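Holari Wall Cabinet, swing-out
Item 577 – sold by Dakcombe Supply

Back in stock as of April. Small wall cabinet for offices, shops, back rooms, anywhere a full floor rack is overkill. Steel body, vented sides, glass door with lock. Hinged rear section so you can swing the whole thing off the wall and get at the back without taking everything apart. Rated load 62 lb. Mount it to studs please, not just drywall.

Door flips left or right. Takes a few minutes, you need a Phillips and a second pair of hands.

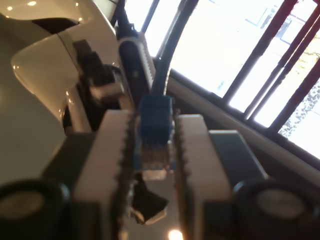
Rigoberto Galindo wrote in to say the lock is fine but the keys are tiny, and he'd have paid extra for a bigger one on a ring. Fair. We passed it on to Holari, no word yet. Spare keys are in the parts list, order by the number stamped on the lock.

What's in the box: cabinet, 2 keys, cage nuts and screws, ground strap, paper template for the wall holes. Wall bolts NOT included, every wall is diferent. Patch cords, switches and shelves sold seperately.

Older version had the cable opening on top only. This one has it top and bottom, with brush strips. Knockouts are stiff – use a flat screwdriver and a rag.
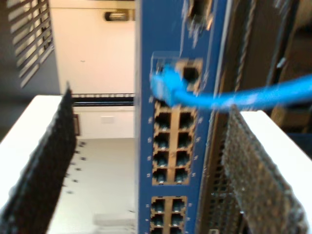

Shipping and pickup

Ships flat rate, one carton. Pickup at the Trujillo counter until 4 pm, bring the order number. Check the glass before you sign. Dents have to be reported the same day or the carrier won't pay.

Orders of 100 or more, ask for Ximena Ochoa, she does the contract pricing.

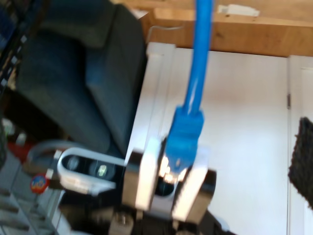 Returns are OK if unmounted and still in the carton. No returns on opened hardware bags. Fan kit fits this model and the deeper one, not the old Grurard cabinets, the holes don't line up.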